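Home | Archive | Topics | About | Search

Sorting a mixed battery drawer by measurement

December is when I go through the battery stock. The house runs on AA and AAA rechargeable cells, a few 9 V blocks for the older alarms, and whatever came in the package with something else. By the end of the year all of it has ended up in one drawer, charged and spent together, and the only way to tell them apart is to measure.

The procedure has changed since I last wrote it up, so this replaces the old post.

Open-circuit voltage first. It takes two seconds per cell and rejects the obvious failures. A NiMH cell that has been sitting in a drawer should read above 1.2 V. Anything under 1.0 V goes on the charger separately and gets watched. Anything that reads zero is recycled. For alkaline cells I use 1.5 V and up as good, 1.3 to 1.5 V as clock and remote duty, and below that as finished.

Voltage with no load says little about a worn rechargeable cell. An old one will show 1.3 V off the charger and collapse when a flashlight asks for current. The second test is therefore a loaded reading. I use a 2 ohm power resistor in a spring holder and read the voltage after five seconds. A healthy AA stays above 1.15 V. Cells that sag below 1.0 V are retired from anything with a motor or a bright lamp in it.

Only the cells that pass both get a full capacity run, which is slow. My charger is a four-bay Grilora. It discharges at 200 mA, so a decent AA takes most of a working day, and the count it gives is repeatable within a couple of percent. I tried a Vokell unit last winter and sent it back. It terminated early on cells with high internal resistance and reported them as full, which is the one error I can't work around.

Results go on the cell itself in fine marker: month, capacity as a percentage of the label, and a set letter. Cells used in series should be matched, so a set is made of four cells within 5 percent of each other. Mixing a 90 percent cell with a 60 percent cell runs the weak one into reversal and kills it.

One lot deserves a note. The Lumska AAA cells I bought two years ago have held up well except for self-discharge. After 115 days on the shelf the worst of them had lost half its charge. They are fine in a bike light that is charged every week and useless in a thermostat.

Storage is simple. Charged cells go in hard cases, all positive ends up. Spent cells go in the same cases, positive ends down - this needs no label and survives other people using the drawer. The 9 V blocks get tape over the terminals, no exceptions. Keep everything out of the kitchen if there is another room that stays cooler.

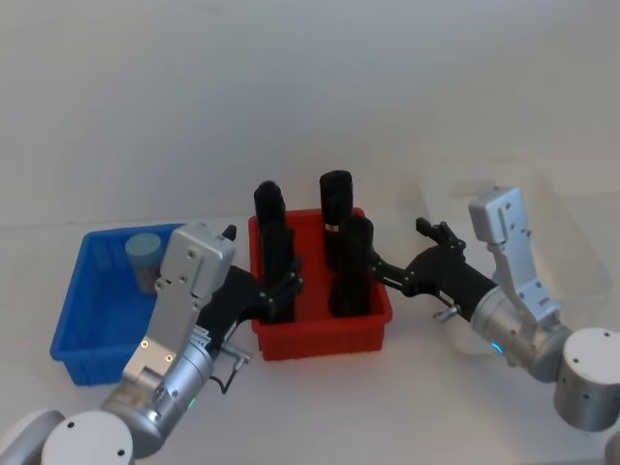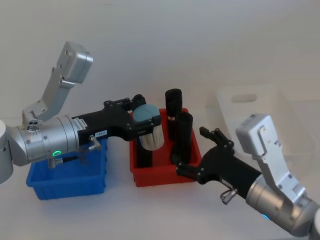
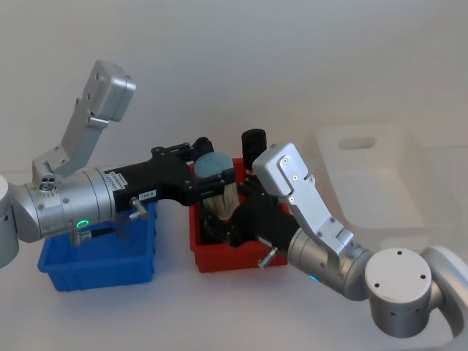
Plastic bins on a white tabletop, with a robot arm on either side.

3 comments

ohmward
What is the resistor rated for? Mine gets hot enough to smell after a few cells.

drawer_nine
Positive end down for spent is what we did at my old job too. Never saw it written anywhere.

tallgrass
Do you rerun the capacity test on the retired ones? I found a few recovered after three slow cycles, up to 80 percent in one case.

Contact | Copyright Echevarría Bench Notes | Back to top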